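My desktop is nine years old, and I refuse to apologize for it. Every October the Greltik store mails me a flyer suggesting I should, with a new one pictured at $3,329. For that money I'd want it to do my taxes and then feel bad about them.

I keep a PC the way other people keep a roof: I fix the part that fails. My last repair cost $30.

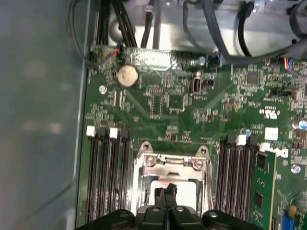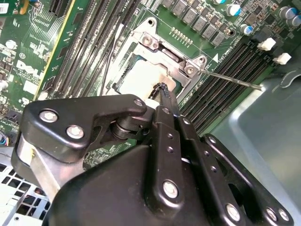
Bensaid wrote back that my thirty dollars left out the two weekends I spent swearing, and that time costs something too. Fair. I'd only have spent them at Greltik, waiting in line.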